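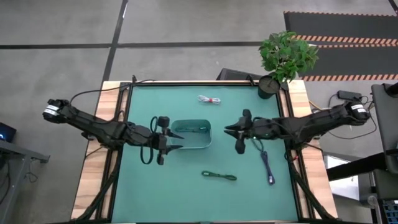

Unit 4 handout: Working rules for two-arm benches
Course leader: Nabila Kamel
Bench sessions: Frida Vídalín, Room 14, Pleltstead building

Read this before your first bench session and bring it with you. The rules apply to every two-arm bench, whatever the task.

Before power-on

Check that both arms are fixed firmly to the bench. Run the arms' own cables along the sides, away from the space where the grippers meet. Find the stop button and press it once to test it. Tie back long hair and take off lanyards.

Setting out the parts

Cable sorting is the first exercise. Put out only the cables named on the task sheet. Leave a clear gap between any two that are not meant to touch. Connectors should lie flat, and a long cable that isn't needed at full length should be coiled and tied. The tray goes where both grippers can reach it. A shallow tray is preferred, as the fingers can get in from the side.

During a run

One person drives and one person watches. The watcher keeps a hand near the stop button and does not talk to other benches. Hands stay off the mat while the motors are live, even to free a snagged cable. Stop first, then reach in. Keep to the speed limit set in the Juleck software, and ask Frida if you think it needs changing.

Floor markings

Striped tape marks an edge you should notice before you cross it. Bags and coats go in the lockers by Room 14. Adapters on the floor are a trip risk, so move them under the bench when you can.

Afterwards

Park the arms, switch off, and fill in the log. Write down every stop, including the ones you think were your own fault. Last May's group logged 49 stops, over half of them for snagged cables.

Reading for next time: Belkadi course pack, section on shared workspaces.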